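Aksel Eskildsen Confirmed as Lead in Second Season of Nileo

Mar 1, 2023 – Pliren Pictures today confirmed that Aksel Eskildsen will return to the title role in the television drama Nileo. Contracts were signed in February and cover 2 seasons.

Production is scheduled for 178 days at Cedus Studios. Eskildsen will also serve as executive producer – his first credit in that capacity. The casting call for supporting parts drew 809 submissions, and remaining roles will be announced once agreements are finalised.

The series is distributed by Nwosu Media. Broadcast dates have not been set.
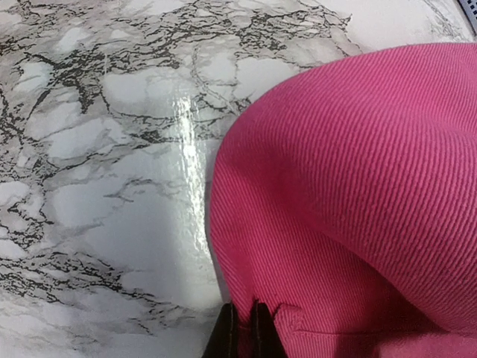 Pink twill against a marble-patterned surface.

Eskildsen will be available for a limited number of interviews. Requests should be sent in writing to the Pliren publicity office and should name the program and the preferred format.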